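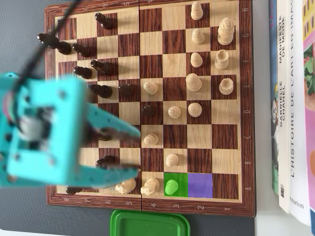 Small leather brands like to print "full grain" on the swing tag and leave it there. As a specification it says very little. The term tells the buyer that the surface has not been sanded. It gives no thickness, no tannage and no thread size, and a belt fails on those three long before the grain matters.

Clulitari lists a strap at 300 grams with no thickness given. Prululska gives thickness for its card holders but omits the stitch count, which I measured at six to the inch. Both firms charge more than 15 pounds extra for the full grain version.

Tamara Ivanyshyn, who cuts for Graranano, argues that customers would not read a data table. Some would not. Those who return a split strap after 11 months would read it closely – and a table costs one line of print per figure. Makers already hold these numbers, as they order hides by them. They should publish them.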